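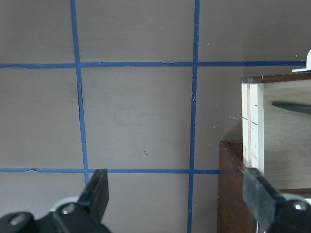
Torkside Walking Holidays: Itinerary Data

Version 6, July 9, 2018

What you get

One spreadsheet, saved as plain CSV, with 1413 rows. Each row is a single day of a guided or self-guided walking holiday, as printed in the brochures Tuva Midtbø has been hoarding in her hallway. Between them they cover 181 separate trips. Shoaib Rana did the typing and would like it known that his wrists are fine now, thank you.

Columns

trip_id: a number. It means nothing. Please stop looking for a pattern.
operator: Astero, Cliterero or Sæther. Keep the æ. If your software turns it into a question mark, your software is wrong.
day: starts at 1, except for Cliterero, who call the arrival day 0 and charge for it anyway.
start, finish: village names, spelled as in the brochure, including the ones spelled two ways on the same page.
miles: as claimed by the operator.
climb_ft: same warning, only more so.
lunch: yes, no, or "picnic," a word that has been used for everything from a hot meal in a barn to a banana.
grade: easy, moderate or strenuous. Astero has never graded a walk strenuous. We have done Astero's coastal week and have views.

Known problems

Rest days have miles left blank in some trips and set to zero in others. We meant to fix this in version 5.

Two of the Sæther trips run over Christmas and are listed under December only, though they finish in the new year.

Ferry crossings count as walking in one Cliterero trip. Tuva wrote to ask. They sent her a brochure.

Prices are left out. They changed faster than Shoaib could type, and single supplements made us both cross.

What it's good for

Comparing how far different companies expect you to walk before breakfast wears off. Planning your own route. Settling arguments in the minibus.

Please don't use it to find your way anywhere. There are no coordinates in it, and "turn left at the friendly dog" was left out on purpose.

Corrections

Send them to Shoaib with the trip_id and the page of the brochure. Tuva handles complaints about the grades, slowly.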